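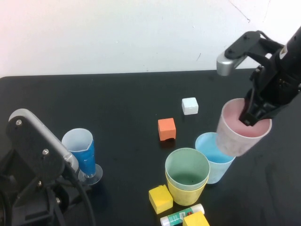 Pre-Release Inspection Checklist: Outdoor and Transit Advertising
Agency: Vistham
Client: Sakamoto (spring outdoor campaign)
Checked by: Yuzuki Iwasaki, production
Second check: Hanan Semaan, account management
Round: 2 of 2, March

Mark each line OK, FIX or N/A. Comments go under the line they belong to. A line left blank counts as FIX.

Section A. Artwork files

A1. Final artwork matches the version signed by the client
OK
Compared with the signed PDF on the account drive. The bus side still had the old headline in round 1. Replaced.

A2. Bleed and safe area correct for every format
FIX
Bus rear is short on the left edge. Studio to extend the background. Do not scale the whole layout, the logo ends up too close to the license plate area.

A3. Fonts outlined, images embedded
OK

A4. Resolution suitable for print size
OK
Shelter posters are fine at full size. The large wall in Andum looks soft up close but passes at viewing distance. Printer agrees.

A5. Color profile as requested by printer
OK
Flostov changed their profile between rounds. Please use the one they sent in March and delete the other from the templates folder.

Section B. Copy and legal

B1. Spelling and punctuation read by someone outside the team
OK
Read by Lucyna Szewczyk. One missing comma on the station panel, corrected.

B2. Offer terms present and readable
FIX
Terms are 12 point on the shelter poster. Too small behind glass, and the client's own guide asks for more. Frauke Frerichs is cutting two sentences to make room.

B3. Claims supported by documents on file
OK
The "lasts all season" line has a test report behind it. HS: report is in the client's name only, so keep our copy with the approval email.

B4. Talent and photo releases cover outdoor use
OK
Releases cover outdoor and transit for 52 weeks from first posting. Online use is a separate form and was not checked here.

B5. Web address and phone number tested
OK
Typed in by hand on two phones. Address forwards to the right page. Phone line answers from 8 a.m.

Section C. Sites and posting

C1. Site list matches the booking
FIX
Booking says 71 sites, our list has one fewer. The shelter outside Andum station is missing from ours. Yuto Miyazaki to confirm with the media owner before plates are made.

C2. No conflict with nearby advertisers
OK
One competitor poster across the road from the Andum wall. Client knows and accepts it.

C3. Restrictions near schools and hospitals checked
N/A
Product category is not restricted.

C4. Illuminated sites proofed with backlight
OK
Blue goes a little green with the light on. Frauke approved it on the light table at Flostov.

C5. Spare posters ordered
OK
60 spares, stored flat at the printer. Last campaign they were rolled and the corners would not stay down – please repeat the instruction on the purchase order.

Section D. Installation safety

D1. Installer's insurance certificate current
OK

D2. Road or sidewalk permit in place where needed
FIX
Permit for the Andum wall applied for, not yet received. No lift on the sidewalk until it is in the folder.

D3. Wall anchors inspected by installer
OK
Report received. Two anchors replaced on the lower row.

Result of this round: not released. Open lines are A2, B2, C1 and D2. A2 and B2 go back to Hanan for a second read once corrected. C1 and D2 can be closed by email with the document attached.

Files to the printer by 4 p.m. on the day of release.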